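**Call for participants – teaching two arms to tidy up**

We are looking for people who would enjoy spending a little time with us at the Nunau workshop, helping with a study of how robots learn everyday sorting from human demonstrations. You needn't have touched a robot before (most of our first group hadn't, and they were very good company all the same).

The method is a simple one. You guide a pair of arms by hand controls while the system records your movements, and a model is later trained on what you did. In February we found that sessions from newcomers gave us more varied grasps than our own, and the trained model coped better with awkwardly lying pens. We would dearly like to know whether that holds with a larger group, so we hope to welcome 72 people this time.

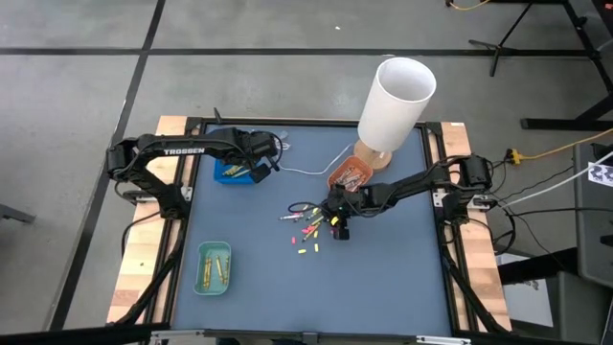 *The sorting task: small writing and drawing items in the middle, three open containers to put them in.*

Each visit lasts about 2 hours, with a proper break for tea, and we ask everyone to come twice, 7 days apart if you can manage it. You should be 18 or over and comfortable sitting at a desk – glasses are fine, and left-handed people are especially welcome. Travel costs within Pimentel will be paid back, and you may stop whenever you like.

To take part, please leave your name at the Zeren front desk or write to the Trenus study team by May 12, 2018, telling us which mornings or afternoons suit you.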